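Print this article | E-mail this article
Home > Papers > Robotics > Current Section
9/5/23

4. Household and bench chores: what the arm could and could not do

We come now to the part most readers will skip to. Can the thing do chores. Short answer, some of them, slowly, and with a lot of help from whoever set the table. The longer answer takes up the rest of this section.

4.1 Tasks and setup

Four chores, picked because people at the Illau workshop and in the Kutus test kitchen do them every day and dislike them: putting small items back in a bin, wiping down a surface, folding a hand towel, and sorting mixed parts into trays. All four were run on the same type of arm with the same gripper. No special fixtures. Control software was the Pelon stack, unchanged from Section 3, with the camera at the wrist as the main source of images.

We ran 378 attempts in total. Of these, 290 ended with the chore finished with no hand on the arm and no restart. That number looks better than it is. Bin and sorting runs make up most of it, and these are the easy ones. Towels were bad. A run counted as finished if the final state matched the written goal, even if the path there was ugly, and a good many were ugly.

Start positions varied by hand between runs. Lighting did not vary much. We should have varied it more and did not have the time.

4.2 Working around the arm's own body

A point that gets left out of most write-ups, including our own earlier one. A wrist camera does not only look at the work. In many poses it looks at the arm, the cable, the bench hardware, and the thing it is supposed to handle is a small patch somewhere behind all that. Figure 4 is one such pose. White housing takes up most of the left, the cylindrical part and the ribbed cable sleeve cross in front, and the small objects (a bright green clip, a clear container, a bit of foil) sit in the gap above the cylinder.

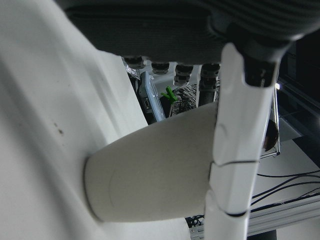

4.3 What blocked views did to the chores

Figure 4. Wrist view with arm parts and cable sleeve in front of small objects. Green clip visible between the gray panel and the white cylinder.

A person in the same spot leans over. The arm has to plan a move to see, then plan a move to act, and the Pelon planner treats these as one problem, badly. In 14 runs it kept going back and forth between two poses until we stopped it. Neither pose was a good one. We tried a penalty on repeat poses and it helped with teh bins, hardly at all with the towels.

Color mattered more than we would like. Bright items were picked up by the detector even when partly covered. Dark items on dark backgrounds were missed, and so were clear ones, where the detector would often settle on the rim and take it for the whole object. Grasp then closes on air. Shiny things gave us the opposite trouble, false hits from glare, mostly during wiping.

Cables are their own subject. The planner's body model has the links of the arm and nothing for the sleeve, so it will happily choose a pose where the sleeve hangs across the view. Adding a rough tube to the model is on the list. The Bạch group did this for a different arm and their code is messy but usable, we plan to start from there.

4.4 Speed

Slow. No way around it. Sorting a tray takes a worker less time than the arm needs to settle on its first grasp. For a shop that runs overnight this may not matter, trays can wait. For a kitchen it does matter, people want the counter back. Workers at Illau told us they would put up with a slow machine if they did not have to watch it. At present they have to watch it.

4.5 Are we there yet

For bins and trays on a bench that somebody has laid out with the arm in mind, close. We would leave it running with a person in the next room. For wiping, only flat and only clear surfaces, any item left out gets pushed along or knocked over. For cloth, no. The towel runs that did finish mostly began with the towel lying flat, and we would not read much into them.

Setup time is not counted in any of these results and it should be. Somebody has to clear the bench, check the cable run, put items within reach. In a home that work is a fair share of the chore itself. Future runs at Kutus will log it seperately, starting with the bin task, and the start positions will be drawn by the software instead of chosen by us.

Previous section | Next section | References | Top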